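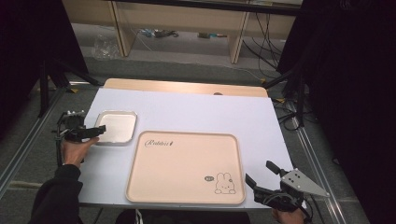 The two trays on the table, grippers in hand.

January 30, 2024

Tray work again. I want to get the numbers down tonight before I mix them up with the cup set, which I still haven't finished writing up.

The question Annick gave us is a narrow one. If you teach a policy to move a small tray onto a large one using only recordings made with hand-held grippers, how much does the starting layout matter? Her guess in July was that it matters more than the number of recordings. Seidu thought the opposite. I had no opinion then and I have a weak one now.

The plan has two sets. In the narrow set, the small tray always starts at the back left and the rabbit tray always starts near the front. In the wide set, both trays can start anywhere the two grippers can reach. Same table, same trays, same people, same length of recording as far as we can manage it. Each set gets trained separately with the same settings, and then both policies get the same test layouts on the arms upstairs.

We had 400 demonstrations planned in total. As of this evening 254 are through the check and usable. The rest are either not recorded yet or were thrown out, mostly for tracking loss on one side. I keep a separate list of the thrown out ones with the reason, since Annick asked for it and since I suspect the wide set loses more than the narrow one. If that is true it has to go in the paper, or the comparison isn't fair.

The first result came back from Niilo after lunch. He trained on the narrow set alone and ran it on the test layouts. When the trays started close to where they had been in training, it succeeded 94 percent of the time. Once the small tray was moved over to the right, it mostly reached for the old spot and closed on air. I watched five of those on his laptop and they all looked the same to me. The left arm goes out, stops over the place where the tray used to be, closes, lifts, and carries nothing across with great care.

So the narrow policy learned the place more than the tray. Everyone had expected some of that. Niilo had expected less of it, with the view from the head included in the input. He thinks the wrist views are doing most of the work at the start of the motion and the head view is being ignored. He wants to blank out the wrist views for the first second and train again. Annick says to wait for the wide result first so we aren't changing two things at once. I agree with her.

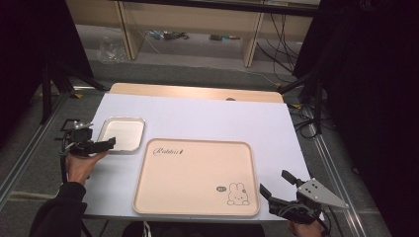

Notes on technique

Coming in flat on the small tray works better than coming in from above. The rim is low and the jaws slide off it if the angle is steep. I do it slowly until contact and then at normal speed. Seidu does the whole thing at one speed and his recordings are easier to train on, according to Niilo, because the pauses in mine show up as places where the policy stalls. I tried it his way for the last batch. It felt rushed but the check passed nearly all of them.

The right hand is still a problem. I tend to hold it too low while I'm waiting for its turn, and then it has to come up before it can do anything useful. Pentti marked this on the sheet as "late right" and I have 5 of them in one batch. Tomorrow I'll start with it higher and see if the number drops.

Which tray to face which way: we keep the rabbit logo at the far left and the cartoon at the near right in the narrow set. In the wide set we were supposed to turn it at random, and I found out today that Veikko and I have been doing this differently. He uses a list of angles. I have been turning it by eye, which probably means I repeat myself. I copied his list and will use it from now on. I have marked my earlier ones so they can be taken out if needed.

Other things. The Skidex export failed once and then ran fine on the second try. Seidu is writing the methods section and wants a drawing of the test layouts by the end of the week. I said I would do it. Left shoulder is sore, so shorter batches tomorrow, with a break after each one.

Wide set first thing in the morning, using Veikko's list from the top.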